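Good Practice for Recording Fruit Handling with Hand-Held Grippers
Revision of Sunday, February 8, 2026. Maintained by Elikem Amoah, Provlow.

These rules apply to operators recording pick-and-place demonstrations with soft or easily marked produce in ordinary rooms. They assume you have completed the calibration steps and have a task sheet open. 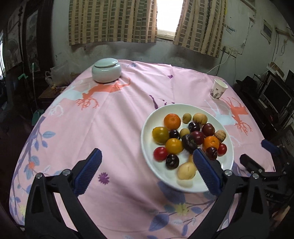
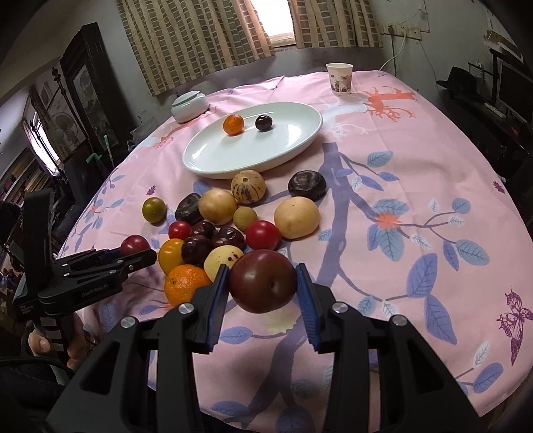 Mixed fruit, oval plate, round table.

1. Before the first take

Check that the pads are clean and that every screw on the finger brackets is tight. Juice residue changes the grip and must be wiped off with a damp cloth, then a dry one. Replace a pad once its ribs are worn flat at the tip. Log the replacement; a pad is retired after 2,000 grasps whatever its condition.

Cables, cups and jars may stay in the room as long as they are outside the working area. Do not tidy the background between takes of the same set.

2. Approach

Open the fingers wider than the fruit before you reach the plate. Come in at a steady speed and stop briefly before closing. Where pieces touch, take an outer one first. Do not push a neighbor aside with the back of a finger — if there is no clear path, choose another piece.

3. Closing and lifting

Close until the fruit stops shifting, then hold that width. Plums and ripe tomatoes need less closure than pears. Grip across the widest part and keep stems clear of the pads. Lift straight up before moving sideways.

4. Two grippers

Only one tool may close on a given piece. The other waits beside the group with its jaws clear of the moving hand. Handovers in the air are a separate task and have their own sheet.

5. Drops and damage

A dropped piece ends the take. Mark it as failed and keep the file. Failed takes are reviewed by Randa Bataineh and are never deleted by the operator. Remove any fruit with split skin, and do not turn the damaged side down to keep using it.

6. Session limits

Stop after 49 takes or 70 minutes, whichever comes first. Rest both hands for 18 minutes. Produce used in a session is not to be eaten.

Changes from the May revision: section 4 is new, and the pad limit in section 1 has been lowered. Send corrections to Tegwen Jarman with the section number in the subject line.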